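An afternoon at the Barredo open day

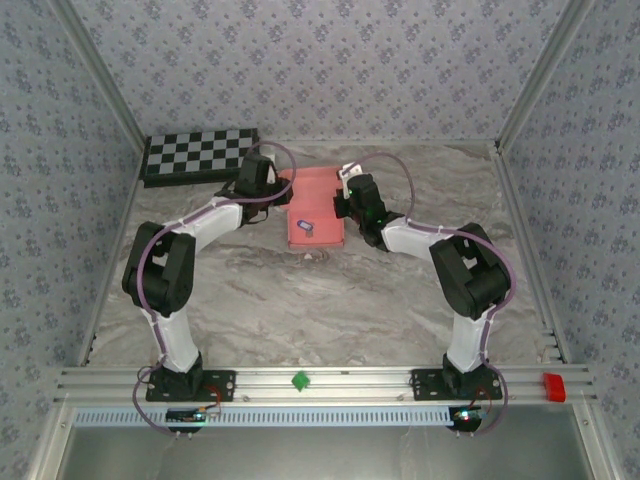
The two-arm cell at Barredo, with the pink box between the grippers.

I went to the open day at Barredo in March. They have the ground floor of an old printing works in Brallport, ten minutes' walk from the station if you take the path by the canal and rather longer if you follow the signs, which send you round by the retail park. I followed the signs.

Doors were at one o'clock. You gave your name at a folding table, got a sticker and a sheet of paper with a floor plan, and were left to wander. I liked that. At the last thing of this kind I went to, we were walked round in a group and moved on every time somebody got interested. At Barredo you could stand in one spot for an hour if you wanted, and I more or less did.

The sheet listed 214 people signed up, though it never felt that busy. There were a lot of parents with children of about ten, a good number of students, and a fair few people like me who used to work near machines and now only read about them. I spent most of my working life in packaging, on lines where an arm did the same thing all shift behind a yellow fence. If the box was a finger's width out of place, the arm would go where the box should have been, and you'd hear it.

The first room was history and I went through it quickly. There were some old controllers in glass cases and a wall of text in small print. The second room was a talk by someone from Nadora, who make software for planning how arms move. I caught the last part. It was mostly about how long it takes to set a machine up for a new job, with a slide comparing weeks to days, and it was fine. The chairs were very close together.

The third room was the reason I stayed. It held the two-arm cell, called Sadov on the floor plan, and it is a good deal smaller than I had pictured from the write-up on their website. Two arms, white with black joints, are fixed to one metal rail along the front and reach in over the floor of the cell. The floor has a grey marble pattern and the walls are papered with little purple flowers. My aunt had something close to it in her back bedroom.

The job I watched was with a shallow pink box that sat on the floor between the arms. One gripper would come in from each side and they would try to do something with it together: turn it, shift it, or pick up a small object near it or on it. There was a little blue and white tag lying on the box for part of the time, and at one point the right-hand gripper was at the corner with a small white piece. A checkerboard lay in the back corner. I know those from camera work at my old place, where we used one to check what the camera thought was straight.

What struck me first was the pace. Everything I used to work with was fast, and you judged it on speed. These arms were slow. They would come down, stop short, go a little further, stop again. A boy next to me asked his mother if it was broken. The member of staff on the stand heard him and told him no, it was being careful, and then let him watch the next go from a stool so he could see over the people in front.

I asked her how the arms knew what to do. Her answer, as far as I could follow it, was that people drive them by hand first, using a second set of controls, and each go is recorded. The software then learns from the recordings. They had 1,398 recorded goes at the box jobs by the morning of the open day. I asked if that was a lot. She said it was a lot for one box and hardly any for everything else in the world, and that moving the box to a different spot was still enough to upset it on some days.

I found that more useful than anything in the talk. In my day you'd have taught the arm a handful of fixed points and been done before lunch, but you'd have needed a jig to hold the box and somebody to keep the jig clean. With this there was no jig. The box was put down by hand, wherever it happened to land, and the arms had to cope.

They did not always cope. I watched nine or ten goes. Most were good, a couple were scrappy but got there, and 2 ended with the arms being stopped and sent back to their starting positions. One of those was a slip at the corner of the box. On the other I couldn't see what had gone wrong, and I don't think the staff could either, as there was a bit of muttering and someone wrote something down. I was glad they ran it properly in front of people and left the bad goes in. I have stood through plenty of trade show demos where the machine did one perfect thing every thirty seconds and no one would let you move the part.

The other thing I kept looking at was the cables. Each arm has a purple one that goes up in a big loop over the top and comes down to a small circuit board at the front. On the lines I worked on, cables were what failed. The motors went on for years and the cable would go at the bend, always late in a shift. I asked about this too. The answer was that the loop is left generous on purpose so it doesn't pull at full reach, and that they change the cables when they start to look tired. So that part of the job has stayed the same — somebody still has to go round and look.

It was quiet as well. I had expected the hiss of air, but there was only a thin whine when an arm moved, and you lost even that when the room filled up. I could hear the talk starting again next door.

After that there was a table where you could have a turn yourself, on a practice pair of arms with foam blocks. The queue was long and mainly children, so I nearly left it, but I had time before my train and joined the end. You hold a handle in each hand and the arms follow. It's harder than it looks. My trouble was depth. I kept closing the grippers in front of the block, sure that I was on it. My left hand was also much worse than my right, and when I thought about the left the right would drift off. I got one block on top of another in the end. The girl before me had done four.

It did change how I thought about the recordings. Doing that over and over, for well over a thousand goes, must be dull and tiring work, and you'd want to be as steady at the end of the day as at the start, as the machine is copying you. I asked whether they used the same person each time. Apparently they share it out, partly for the sake of people's wrists.

A few practical notes for anyone thinking of going next time. It's free, but you do have to sign up beforehand, and they were turning a few people away at the door when I left. There is step-free access round the side by the bike racks, which isn't marked on the plan. The café closed at three. Tea was fine, the flapjack was very good. The toilets are up a flight of stairs unless you ask for the other ones. If you've only got an hour, skip the first room and go straight through to the third, and go early, before the stools are taken.

I'd have liked something on what the thing is for. The Nadora speaker mentioned small workshops that change jobs too often for an ordinary robot to be worth it, and I can see that. I can think of two places I worked that would have been glad of it, if it could be trusted through a night shift. It's some way off that. The staff said as much themselves when I asked, and gave no date.

I caught the ten past five and got a seat. They are planning another open day for the autumn, with the same cell and a different set of jobs, one of them with cloth. I've put my name down. I would like to see how it gets on with a tea towel.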